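Muvaswood Round Tables: Frequently Asked Questions

What is the top made of?
The core is engineered board with a white melamine surface on both sides. The edge band is bonded separately and can be replaced.

How much weight will the table hold?
The pedestal model is rated for 200 pounds, evenly spread. Do not sit or stand on it. Point loads near the rim put stress on the center plate and are not covered under the warranty.

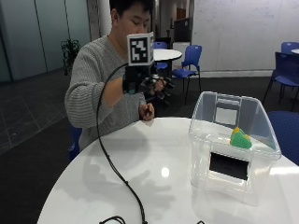

How do I stop the table from rocking?
Turn each of the 4 leveling feet clockwise until it touches the floor, then tighten the lock nuts. Check again after a week – new feet settle slightly. If the rocking continues, the center bolt is probably loose. Use the hex key supplied with the base.

Can I order the base separately?
Yes. The Arkico base ships alone under part number 167. It also fits the older Uibo top, with the adapter ring.

What can I clean it with?
Warm water and mild dish soap. Solvents, bleach and scouring powder dull the surface.
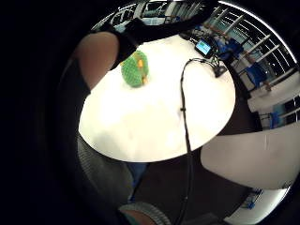
Does the surface stain?
Melamine resists most household spills if they are wiped up within an hour. Turmeric, hair dye and permanent marker are the usual exceptions. Small items can sit directly on the white top, like the green one in mesh netting, but lift them before wiping so that water does not collect underneath. Do not put pans on it straight from the stove.

How long is the warranty?
Two years on the top, five on the base. Edge band repairs are covered once.

When will the Flullia finish be back in stock?
The next batch of 500 tops is due in May. Orders are filled in the sequence received.

Who handles parts claims?
Titilayo Briggs, parts desk. Include your order number and a photo of the damage.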